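The Grand Opening

Nidia had decided on soup. By nine in the morning the café was called Mesoro, it had a menu in purple crayon, and her grandfather Alcides was the only customer. He was thrilled about it!

"What's good today?" he asked, folding himself onto a stool made for a much smaller person.

"Everything," said Nidia. "But the soup takes 44 minutes."
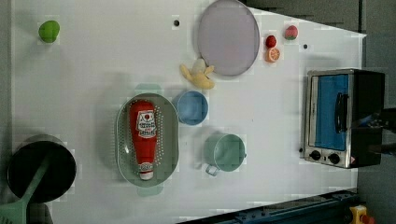

Soup at Mesoro was a serious business, and a glorious one. You began with whatever you loved best and you argued for it. The banana was already peeled, so it clearly had to go in early, and the strawberry was so shiny that leaving it out would have been rude. The ketchup was having a lie-down in the colander – "resting," said Nidia, "like you do after lunch." Alcides nodded. He had run a real kitchen once, back in Brasov, and he'd never thought to rest the sauce. What a marvellous idea!

"And the lime?" he asked.

"The lime is for the brave."

He ordered it with double lime.

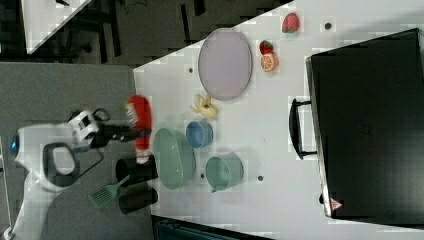

She stirred the air nearly as hard as she could, tasted it, frowned, and added a pinch of something from her pocket. Then she wrote up his bill on the back of the menu. It came to 293 dollars.

"That's very reasonable," said Alcides, hunting through his cardigan. He found 2 buttons and a peppermint, and she took the peppermint.

"Come back tomorrow," she said, crunching. "We're doing cake."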